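Comparing Jaw Linings on the Hand-Held Grippers: Notes from the Second Round
11th May

The first comparison, posted in January, dealt with rigid household objects. Several readers wrote to ask how the same tools behave with soft packaging, and the second round was arranged to address that question.

Two linings were compared. The first is the ribbed rubber strip sold by Dramell, which is thin, firm and easy to clean. The second is a foam pad cut from Prarora sheet and fixed to the inner face of each jaw. The tool, the camera mount and the recording settings were kept the same for both. Each lining was used over 4 sessions, giving 642 recorded grasps in all. The operator wore the same gloves as before for the first session and then gave them up, as they made the trigger difficult to feel.

On boxes and other firm items there was little to separate the two. The rubber strip closed a little more cleanly on sharp corners, and it left no marks on printed card. The foam was slower to settle, and on heavier items it allowed a small amount of rotation after the lift. Readers who work mainly with cartons will find the rubber strip sufficient.

Soft packs gave a different result. The rubber strip failed to hold on 43 occasions, most of them with thin plastic wrapping that slid out as the jaws closed. The foam failed on 6. The usual remedy with rubber is to squeeze harder, but this crushes the contents and the wrapper then folds over the jaw tips, where it hides the contact area from the camera.
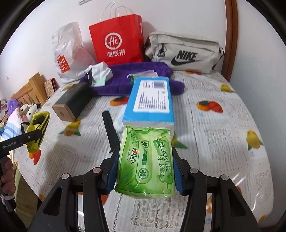 Foam has costs of its own. It picks up lint from towels and fleece, and it must be replaced more often than rubber. The adhesive also requires a full night to set. One pad fitted in a hurry at Sonport came away during the first session, and the recordings from that morning were discarded.

For mixed collections of household goods, the foam lining is recommended. Trigger travel should be checked again after fitting, as the added thickness changes the point at which the jaws meet. The calibration sheet by Ní Bhriain remains suitable, provided the closed position is entered again by hand. A third round will consider wider jaws on footwear and folded cloth.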